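2024-05-07

I've owed you all a write-up of the Østergaard open day since the weekend, and I've finally got my feet up and a pot of coffee going, so let's do it.

If you don't know Østergaard, it's the pattern and wallpaper studio in Neltton, in the old seed warehouse down past the rail yard. They open up to the public twice a year, and I have missed it every single time until now (a wedding, a flu, a flat tire, and once I plain forgot). This time Wendy Wragg called me on Friday night and said she was picking me up at eight whether I was dressed or not. I was dressed! Mostly. We stopped for egg sandwiches in Grorkon, where the bakery has moved across the street and gotten smaller and better, and we still pulled into the lot before the doors opened.

Parking is on grass. Wear real shoes.

They start you off in the sample library on the ground floor, which is long and narrow and smells like a new book. There are 386 patterns in there, all hung on swinging panels like the poster racks at the mall when I was a kid. Malou Brynjólfsdóttir was taking people through in small groups, and she'll let you touch everything. She had us close our eyes and feel the difference between a surface print and a digital one, and Wendy got it right and I got it wrong both times. The old botanical stuff was lovely, lots of ferns, one with quinces I'd put in my hallway tomorrow. But what I'd really come for was upstairs.

Okay, so, upstairs. They have the big warehouse floor split into corners and bays, and each one is papered in something they'd like you to see at full size and not on a little square held up to a lamp. People work in them, too, with their tables pushed right up against the walls. The one I'd seen in the newsletter was the one called Fakau, and friends, the newsletter did not do it justice. It's huge swirling bands, coral and lavender and peach with pops of bright yellow, every band outlined in a thin dark line, like somebody took the grain in a board and turned the volume all the way up. I said "oh!" out loud when I came around the corner and a man with a stroller laughed at me. 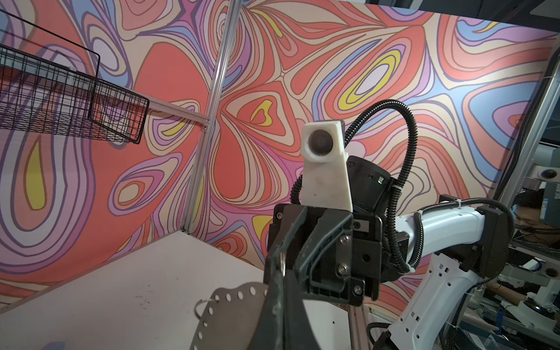
Wendy's first thought was that it would give her a headache, and she stood there with her arms folded for a good while waiting for the headache. Then she found the yellow heart. Well, I say heart, she says it's a pear, and we went back and forth on that all the way home. Once you've seen one shape you start finding the others, teardrops and petals and ovals tucked inside each other, and then you can't stop. Sille Norðdahl, who drew the thing, told us she started it on the back of a feed store calendar and kept going onto the next month when she ran out of room. I asked how long it took and she said "a winter," and went to find her tea.

I also have a soft spot for the stuff people leave on a worktable, and I'm happy to report this one had some good stuff. My favorite was a curved strip of gray metal, sort of fan shaped, with a row of round holes punched along the edge and a thin wire ring through one of them. I wanted to pick it up so badly. There's a black wire mesh basket mounted up high as well, and I came home determined to put one over my sewing table, where everything currently lives in a cookie tin.

The tabletop is white and it has smudges and little specks all over it, and I can't tell you how much that cheered me up. I have been scrubbing pencil marks off my own white table for years like I was going to be inspected! There was a pencil holder on theirs and plenty of marks near it. From now on mine can stay.

The corner was the part I kept coming back to. Sille likes to hang the same design differently on two walls that meet, so you get big lazy rings on one side and then longer, more upright lines on the other, and your eye keeps hopping back and forth. I'd have been scared it would look like a mistake. It looks great. It helps that the table is so plain, I think. Put a busy tablecloth in front of that and you'd have to go lie down.

Lunch was in the loading bay, lentil soup and rye bread, pay what you like. Almost 200 people came through over the day, going by the clicker at the door, and the soup ran out before one, so go early. We sat next to Sólveig Ragnarsson, who hangs paper for a living over in Grorkon and was full of opinions. She doesn't care for pre-pasted. She thinks everybody buys one roll too few. She told us she'd hung Fakau in a dentist's waiting room and that she'd do a large pattern like that again any day before she'd do a narrow stripe, because in an old house there's no such thing as a straight wall and a stripe will tell on you.

After lunch we went back up for one more look (me) and to argue about the pear (Wendy). 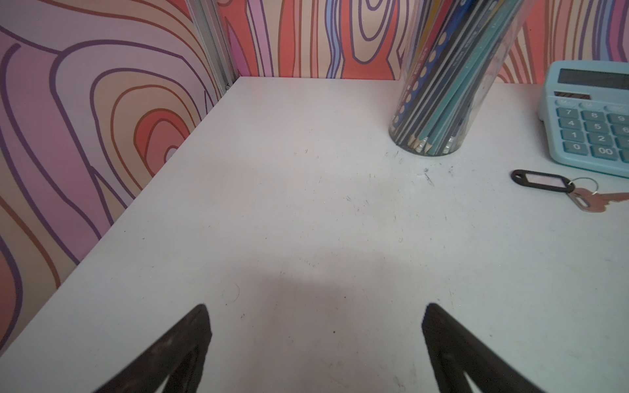
**Is a pattern that big too much for a small room?**

Sille's advice was to go ahead and use it, but to pick one wall or one corner and leave the rest pale. She also said to tape up a full-length sample for a week first and look at it in the evening, when the purples get a lot stronger.

**What does it cost to get in?**

Nothing, and the parking's free too. The samples are two dollars apiece, and I came home with more than I'm going to admit to here.

**Are there stairs?**

One long flight up to the big floor. The freight elevator was running and Brynhildur Sveinbjörnsson was taking people up in it all day, so just ask at the front desk.

The next open day is in September and they haven't set the date yet. Wendy's already said she's driving. I've got the Fakau sample taped up beside the fridge and I've walked past it maybe fifty times since Sunday, and I'm still saying heart.

Oh, and if anyone who was there picked up a green umbrella from the stand by the soup, it's mine, please drop me a line!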